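Ketix K2 finger pads, second version

Replacement pads for the Kadlec two-arm bench set
Part number 361
Sold in packs of four (enough for two grippers)
Page updated 2023-09-02

Back in stock, and much better than they were! If you bought the first version of these pads, please read the whole page before you put your arms back to work, as the old ones have a fault that can make a gripper drop what it is holding.

What went wrong

The first pads had a soft face glued to a stiff backing. It was a lovely soft face, with bags of grip, and we were very pleased with it. Then a customer wrote in to say that one of their arms had let go of a full tray halfway through a lift, with no warning on the screen and nothing in the log. We asked for the pads back and found that the face had crept sideways on its glue, so the motor was still pushing and the software still believed it had a firm hold.

We then ran 60 pads from the same batch on our own bench until they gave up. The earliest one slid after 319 grips, far sooner than we would ever accept. Warm rooms made it worse, and so did thin-walled things such as baskets and crates, where all the force goes through a narrow strip of the pad.

All first version pads are affected. They have a plain grey back with no number on it. Please stop using them for any two-arm lift, and keep hands out from under the load until they have been changed.

What is different now

The new face is moulded through four holes in the backing and locks on the far side, so there is no glue line left to creep. We also added a small raised step at the tip, and it has turned out to be a joy on rims and lips (we only meant it as a stop for the mould!). The part number is pressed into the back so you can tell old from new at a glance.

Material: moulded rubber on a steel backing
Fits: Kadlec bench grippers, left and right
Does not fit: the older Holtus hand
Screws: supplied, use new ones each time

Fitting

1. Switch off both arms and wait for the lights on the base to go out.
2. Undo the two screws on each finger and lift the old pad away.
3. Wipe the finger clean. Any old grease left here will spoil the fit.
4. Press the new pad home and do up the screws by hand, then a quarter turn more with the key.
5. Set the grip force back to 125 in the Fisska control panel. Many people had turned it up to fight the slipping, and the new pads don't need it.
6. Try the pair on something light and empty first. A white plastic basket with mesh sides, set down on the table between the two grippers, makes a very good first lift.

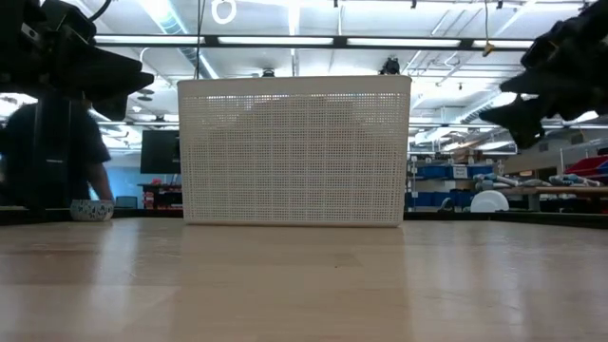

7. Lift a hand's width, hold, and lower. Look at all the pads before adding any weight.

Swapping old pads

We will swap every first version pad free of charge, opened or not, however worn. Put them in an envelope with your order number and send them to the Ketix returns desk. New ones go out the day yours arrive. If a pad has already failed on you, please leave it just as it is and add a note of what it was lifting, as we learn a great deal from the broken ones.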